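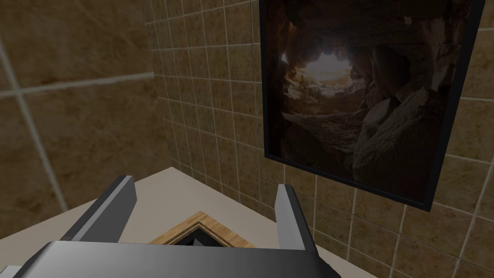 Title slide. A small piece in light wood with the grain showing, seen at a corner.

Filed under: Talks and Handouts / Woodwork

WHY WOOD MOVES, AND WHAT TO DO AT THE CORNERS
Speaker notes, Eltdale evening session, June

Opening

Leave the title slide up while people find seats. Start at 7:05 even if the back row is still filling.

Thank the hall. Mention the door on the left sticks. Come back to that door later, in the section on seasons.

First line: I make small boxes, trays and picture frames, and most of the repairs I get are for work that was sound on the day it left the bench. The joints opened later. Tonight is about why that happens and how to plan for it before you cut anything.

Say that questions can come at any time. Last year in Rerik I held them to the end and ran out of time.

Slide 2 - Bundle of straws

Hold up the bundle of paper straws. Wood is made mostly of long hollow cells running up the trunk. Water sits in two places: in the hollow of each cell, and in the cell walls.

When a tree is cut and the boards start to dry, the water in the hollows goes first. The board gets lighter but hardly changes size. After that the walls start to lose water, and from there on the board shrinks.

It works in the other direction too. A dry board in damp air takes water back into the walls and swells. This goes on for as long as the board exists. A two-hundred-year-old chest still does it.

Pause here. Somebody usually asks whether varnish stops it. Answer: a finish slows it down. No ordinary finish stops it.

Slide 3 - Three directions

Draw this on the flip chart as well, the projector is poor with thin lines.

Along the grain: almost nothing. For our purposes treat the length of a board as fixed.

Across the grain, from the center of the tree outward: some movement.

Across the grain, following the growth rings: the most. In many species it is close to double the one before.

So a board that is cut with the rings standing upright in the end grain (quartersawn) moves less in width than one with the rings lying flat (flatsawn). Pass around the two offcuts. Ask people to look at the ends and say which is which. Give them a minute. The flatsawn one is the one with the pencil mark, in case I forget.

Slide 4 - Cupping

Flatsawn boards cup when they dry. The rings try to straighten out, so the bark side goes hollow. If the board is wide and thin you will see it without a straightedge.

Uneven drying does it as well. A board lying flat on a bench has one face open to the air and the other covered. Stand it on edge overnight, or put it on sticks, so both faces get air.

Slide 5 - Seasons

The door. It sticks in damp weather and swings free in the heating season. It hasn't been planed wrong, it is a wide panel of wood doing what wood does. If you plane it in August until it closes nicely you will have a gap in January.

Small work behaves the same way on a smaller scale. Panel in a lid, bottom of a tray, slip around a picture.

My own test. I kept a flatsawn pine panel on a shelf in the workshop for 17 months and wrote its width on the back with a pencil whenever I remembered to. Widest in late summer, narrowest in February. The shop has one radiator and no other control. Show the panel. The numbers on the back are hard to read from a distance so leave it on the front table for the break.

Slide 6 - Miters

Most of the time goes here.

A miter looks tidy because no end grain shows. The trouble is that each piece moves in width and stays the same in length. When the wood shrinks across its width, the angle cut on the end changes a little. The joint opens at the inside corner. When the wood swells, it opens at the outside corner.

Draw both. Do the shrinking one first, people get it faster.

That means you can look at an open miter and make a fair guess at what happened to it. Gap on the inside: it dried out after it was made. Gap on the outside: it took up moisture. Bad sawing can give you the same gap, so check the angle on more than one corner before you blame the weather.

Wide moldings suffer more than narrow ones. If you want a wide frame, think about building it from two narrower profiles, one inside the other.

Slide 7 - What helps

Let the wood sit in the room where you will work it. I give thin stock at least two weeks, longer if it came from an unheated shed. The yard at Coste keeps theirs under an open roof, so what I buy there waits longer still.

Cut all the pieces of one frame from the same board if you can.

Glue alone on a miter is weak, as end grain soaks it up. Size the ends first with thinned glue, let it go tacky, then glue as normal. Add a spline or a key across the corner. Grain of the key has to run across the joint line. If it runs along the line the key snaps as easily as a cracker.

Panels: leave them loose in the groove. One dab of glue in the center of each end is fine, none along the sides. Finish the panel before it goes in, or a bare strip will show the first time it shrinks.

Finish both faces the same number of coats, including the back and the underside.

Slide 8 - Clamping demonstration

Band clamp, four corner blocks, waxed paper under each corner. Dry run first. I always want to skip it in front of people, so do it anyway.

Check the diagonals with the two sticks. If they match, the frame is square. If they don't, ease the clamp and push on the long diagonal.

Take roughly 5 minutes over this and then put the frame aside. Don't let anyone pick it up at the break.

Slide 9 - Umell Box

The Umell box is the beginner piece for the autumn course. Plans are on the side table, 23 copies, please share if you came together. Lid is a loose panel, corners are mitered and keyed, and the bottom sits in a groove. The drawing has one mistake: the groove is shown too close to the lower edge. Move it up to match the written note.

Break

Tea at 8:15. Collect the offcuts before people leave their seats. Second half is bring-your-own repairs, frames first, then boxes, chairs only if there is time.

Eltdale Woodwork Evenings | Contact | Copyright held by the author | Back to top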